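Safe Working Rules for the Computer Teardown Cell: Your Questions Answered

Which rules apply at the Stendosden bench?
The Trenell house rules do, all of them, and the short add-on sheet we wrote in April for desktop towers. It's only two pages, so please do read it through once before your first shift (with a coffee, if you like - just keep the coffee off the table).

How should a tower be set down?
On its side, with the side panel off and the open side facing up, so the arm can come in from above. Leave the cables inside the case alone until the job sheet says otherwise.

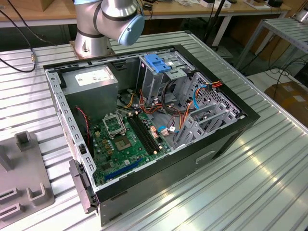 Rampersad wrote in to ask whether the arm's speed limit still counts when everyone is well back from the table, and felt that 75 millimeters a second was awfully slow for an empty room.

It still counts, I'm afraid! We use 75 for any move inside a case and 200 for moves above it, whoever is or isn't standing nearby. One set of numbers is much easier to remember.

What about the wiring?
Wires are the part we fuss over most. The gripper should come in beside a bundle and never push through one, and if a data cable loops up in front of a drive, stop the run and ask for a new approach path.

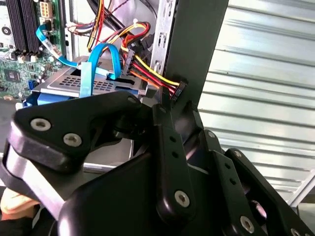 The same goes for power leads, which love to spring back once they've been moved - so check them again before you press resume.

Where do I write down a stop?
In the Moleo log, under form 419, before the end of your shift. Even the tiny ones, please.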